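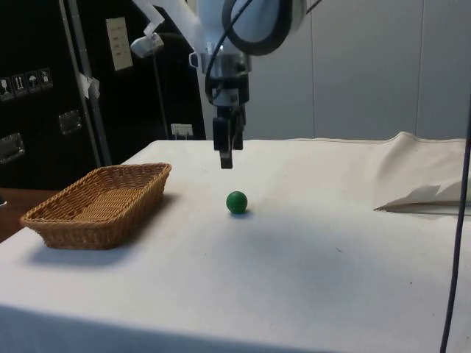

Notebook, tidying bench, February, afternoon

Task today: ball into basket, cloth on the table. I write this entry for me and for the colleagues who take the bench after me, so please forgive the order of things.

Why this task again. At Koneson they asked us a simple question last month: can a machine put away the toys at the end of the day in a nursery room? Not wash, not fold, only put away. I said that I would answer with numbers and not with feeling. The green ball is the first object on the list because it is the kindest one. It has the same shape from every side, so the gripper does not need to turn to find a good angle. If we cannot do the ball every time, there is no sense to speak about the soft rabbit.

Settings. Arm speed is the same as in the last entry. Gripper opens fully before it goes down. I start every trial with the fingers above the ball and the basket on the left, turned a little, because at home nobody puts a basket straight. Planner is the Morine build, not the newer one. The newer one is faster but it stops at strange moments and I do not yet trust it close to the table.

What I observed before lunch:

The approach is good. The problem is the last centimetre. When the two fingers do not close at the same moment, the first one pushes the ball and the ball goes away. On the bare table it rolled far, on the cloth it rolls less. So the cloth helps us, and I must write this clearly in the report, otherwise the reader will think the gripper is better than it is. Most nursery rooms have a hard floor.

The wrinkles are a second matter. With a small wrinkle under the ball, the height is wrong by very little, but the tips then touch the cloth and pull it. After one such pull the basket moved as well, and the arm released the ball at the old place of the basket. It fell on the rim and then outside. The arm was satisfied and reported success. I was not.

I changed two things after lunch:

1. Look again at the basket after the grasp, before the release. It costs around 3 seconds per trial.
2. Go down slower at the end, and close slower too.

With both changes the afternoon was calmer. I will not write a percentage here until I have repeated it on another day with the cloth laid fresh. The raw log is under run 714, in the Clarkik folder, together with the force data. Please do not rename the folder, my script is looking for this name.

Comparison with a person: my own hand does this work in less time than the arm needs to come down. I also do it without looking, while I speak on the telephone. For a household I think the speed is not so important – if the machine works at night, it can take the whole night. But it must not leave the ball under the sofa and say that it is finished.

Open points

– The wicker floor is interwoven strips. Does a finger tip catch there if we go too deep? Not tested. For now I release from above the rim.
– Ông (the small test set, the one with the wooden blocks) should come after the ball, then the soft things.
– Try with 2 balls, later 4. I expect trouble when they touch.
– Same trial without cloth, on a bare surface.
– Check the cable at the wrist for rubbing when the arm turns fully to the left.

Answer for Koneson so far: for one ball and one basket on a table, nearly yes. For a room, no. I will ask them for a list of the real toys with sizes before I plan the next runs.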